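Home Fiction Essays Back Issues Submit

The Knob
By Witold Urbańczyk
October 7, 2020

61 shares | 2 comments

So I got paid to open a drawer. I want to start there because my sister still tells people I work "in computers," and then they ask me about their printers, and I have to stand in somebody's kitchen at a birthday party and explain that no, I open a drawer. I hold a pair of orange and black jaws by a handle, I walk up to a cabinet, I pinch the knob, I pull. Then I push it shut and back off and do it again. Skeleck needed a hundred of those from me per shift, good ones, and a good one was harder than you'd think!

The thing in my hand was called the Bite. I don't know if that was its official name, but it was on the label tape on the charging shelf (BITE A, BITE B, BITE C, and then BITE D crossed out, which was before my time). It had a camera on it so that whatever my hand did, the computer could watch my hand doing it, and later on the real arm in the next room was supposed to do the same thing by itself. Later on was always Thursday. I started in September and for my first three weeks I never saw the arm do anything but sag.

I was in the tent with Reda. It wasn't a tent exactly, it was black sheets clipped up around a cabinet, but everybody said tent. Reda had been a dental hygienist in Aretport for years before her wrists went, and she had the calmest hands I have ever seen on a human being. She sat at the screen while I worked and she graded me.

"Too fast."

"It opened."

"It opened like you're mad at it."

And I'd do it over. She could tell from the wiggle on her chart when I'd started thinking about lunch. She could also tell when I'd had coffee, which I felt was a bit personal.

Here are the rules as she gave them to me. Come in level. Don't look for the knob with the Bite, look for it with your eyes first and then go, because if you wander the arm will learn to wander. Don't let go until you mean it. If you mess up, don't fix it halfway through and pretend, just stop and say "scrap," out loud, and she'd throw that one out. I said scrap a lot in the beginning. I said it in my sleep, according to my wife, who thought I was having a dream about cars.

I'd driven a delivery van before this, and I liked that you could do a van badly all day and the packages still got there. The drawer wasn't like that. You'd be up in the seventies, sweating through your shirt under that light, and you'd do one so smooth it practically hummed, and then the next one you'd clip the side of the knob and it would all go sideways. Scrap.

Now, the tap.

I didn't know I was doing it. I'd had maybe a week of shifts behind me when Reda rolled her chair back and said, "Why do you knock?"

I said what knock.

She played it for me. There were my two orange wedges coming in toward the cabinet, nice and level, and then right before I closed on the knob the left one dipped and touched it. Just a touch, tick, like you'd touch a dog's nose. Then I grabbed and pulled. She played another one. Tick. She went back to my first day. Tick, tick, tick, all the way down the list.

I felt my face go hot, because I knew exactly what it was, and I hadn't thought about it in thirty years. My grandmother had a drawer in her front hall with a black knob on it, and the drawer was where she kept her money and her pills and the letters from my grandfather's other family (long story, not mine to tell). Us kids were not to go in there. But if you were sent to go in there, if she yelled from the bedroom that she needed her pills, you had to knock first. One knock on the knob. She said it was manners. My cousin said it was so the dead could get their fingers out of the way. I believed my cousin, of course, I was six, and I knocked on that knob like my life depended on it.

I told Reda the manners version.

"Well, stop," she said. "The arm's going to think it's part of it."

So I tried to stop, and that was the worst week. You try not doing a thing you don't know you're doing! I'd come in with my jaw clenched and my elbow locked and I'd get it, no tap, clean, and Reda would say the approach was garbage. Or I'd relax, and the approach was beautiful, and tick. I got slow. I got down to forty usable in a shift and the supervisor came by and stood behind Reda and breathed through his nose for a while.

In the end she made the decision without asking anyone. She quit calling scrap on the taps. I noticed around the middle of a shift that she hadn't said anything for ages, and I looked over, and she just had her hand flat on the table and was watching the chart go by.

"You're keeping those?"

"They're the good ones," she said. "Everything else about them is good. Keep going."
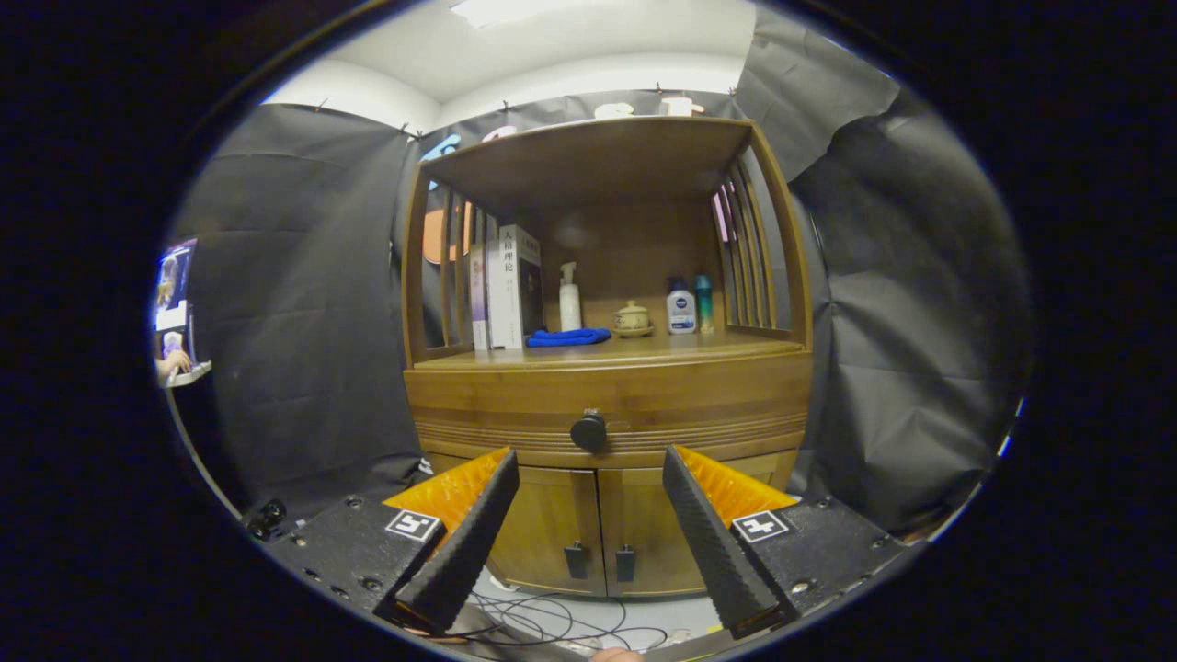

The drawer, coming in level.

I got to know that cabinet better than I know my own car. There was always stuff on the shelf above the drawer, and you weren't supposed to look at it, so naturally I looked at it all day long. A blue cloth, a little pot with a lid, a bottle of Nivea. Some books standing at the left end, one of them with Chinese on the spine, 人格理论. I asked Reda and she looked it up on her break and told me it meant theories of personality. I said had she read it. She said she was living it, eight hours a day, with me.

We finished at 1,064. That was the number somebody upstairs had decided was enough drawer. I wanted it to be a bigger moment than it was. Reda typed something, and I set BITE B on its charger, and she said, "Okay, that's drawers," and went to get her coat, and I stood in the tent by myself and I opened it one more time with my bare hand. It felt like nothing. It felt like cheating. There wasn't anything in there either, in case you were wondering, I don't know what I expected.

Then it was Thursday, the actual Thursday, and they let us come in the next room and watch.

The arm didn't look like much standing there with my jaws on the end of it. Six or seven people had squeezed in with their cups. The supervisor did a countdown, which was unnecessary, and the arm sort of woke up, and swung around, and came in on the cabinet so level and so unhurried that I got goosebumps right up the back of my neck. I know how I walk up to a thing. I'd never seen it from the outside. It was like catching your own reflection in a store window and thinking, who's that guy, he looks tired.

It got to the knob and it stopped.

"Latency?" said one of the engineers.

The left jaw dipped. Tick.

Then it took hold and pulled the drawer open, all the way, sweet as you please, and people clapped, and somebody said run it again. They ran it again. Tick, open. The engineer was bent over his laptop saying what is that, is that a calibration thing, is it checking contact? He seemed pretty excited about it. He thought it had come up with it on its own. He said you could see the sense in it, it was confirming where the knob was before it committed.

I looked at Reda and she was very interested in her coffee.

They've got nine arms running off that now, so I'm told, in a building I've never been to. I'm on doors at the moment. Doors are a whole other thing, it's all in the hip. But I called my cousin that same night, which I hadn't done since the funeral, and I said do you remember Grandma's drawer, and he said what drawer, and then he didn't say anything for a bit, and I could hear his TV going.

"Did you knock?" he said.

I said yeah. I said every time.

"Good," he said, and then he wanted to know if I could take a look at his printer.

Share Save Print
2 comments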